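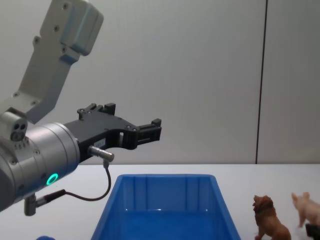 Home Issues Sections Authors Contact

Posted in October, by the Drernley study group on rooms and furniture
Shares 52 Comments 2

3. The table and the wall as a pair

In the earlier section we treated the table top as a surface alone. During the visits in Sidby it became clear that this is too simple. When people sit or stand at a table which is placed near a wall, they see both of them together, and their opinion about one is changed by the other. A white top that was called "clean" in one room was called "cold" in the next. For this reason the present section takes the table and the wall as a pair.

Figure 2. White table top with grey wall behind.

The pair in Figure 2 was the one which we used as the point of comparison. White and grey are both common in the rooms of our sample, and the step between them is soft. A white top before a white wall gave us difficulties in the first trials, as several participants complained that they could not judge well where the table ended, especially in the late afternoon. With a grey wall this complaint was rare. A dark wall made the far edge very clear, but participants found the top too bright against it and some of them asked to have the lamp turned lower.

The answers were collected with the short form developed at Skusik, translated and slightly changed by us. In total 167 persons filled in the form, and most of them did it for several pairs, so that 773 forms could be used. Forms with no answer to the question on glare were left out. Each participant was asked to do an ordinary task at the table – sorting letters, folding napkins or laying out cutlery – before writing anything. We believe this order is important. In the trial visits we gave the form first, and the people then described the color in general and did not speak of the work.

Three matters came back again and again in the free comments. The first was small light objects. Paper, thread and white buttons are easily lost on a white top, whatever the wall may be, and a number of participants put a cloth or a tray under them without being asked. The second was shadow. On a white top the shadow of one's own hand is well visible, and for fine work this was found disturbing by older participants, while the younger ones hardly spoke of it. The third was marks. Almost everybody who keeps a white table at home wrote something about wiping it, often with a certain pride.

It should be added that the wall was seldom named by the participants themselves. Only when the interviewer asked directly did they look up and give an opinion about it. The ratings for the table changed with the wall all the same, as was also reported by Güneş for school rooms. We can not say from our material if this comes from the color of the wall or from the light it gives back on the table. To separate the two, one would need to keep the lamp and the window equal in all rooms, and this was not possible in the homes we visited.

The influence of the distance between table and wall is treated in section 4.

Previous section Next section Back to contents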